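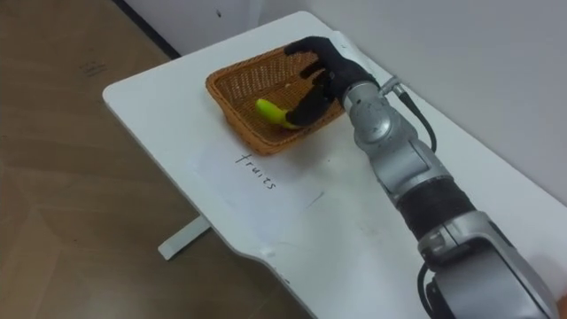
Flalley council extends fruit and craft market to November

The Saturday-style street market in Flalley will run through November this year, the town council said on May 5, 2022. Last season it closed at the end of summer.

The market takes up the north side of Hotine Street, between the library and the old bus station. The council has approved 295 stall days for the longer season. A standard pitch will cost $6 a day, the same as last year, and traders must bring their own tables and covers.

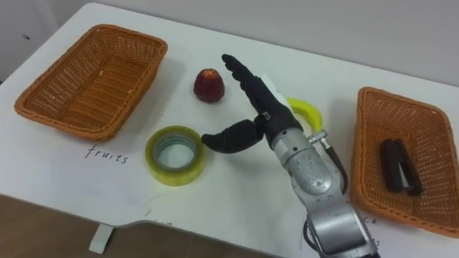

Applications are open to growers, bakers and makers from Flalley and Clivivthorpe. Traders from farther away can apply for any pitches left over after the first round – last year there were none. Hot food stalls need a separate permit from the county.

The council received 503 replies to a survey on the plan over the winter. Most people who answered wanted a longer season. Parking was the main complaint, and the Kahraman lot behind the library will now be free to use until 2 p.m. on market days.

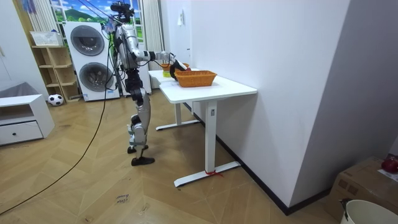 A robot beside a white desk on a herringbone wood floor.

Hotine Street will be closed to cars from 6 a.m. on market days. Buses to Clivivthorpe will stop outside the post office during the closure – the timetable does not change. Forms can be picked up at the library desk or at the town hall, and must be returned there with proof of insurance.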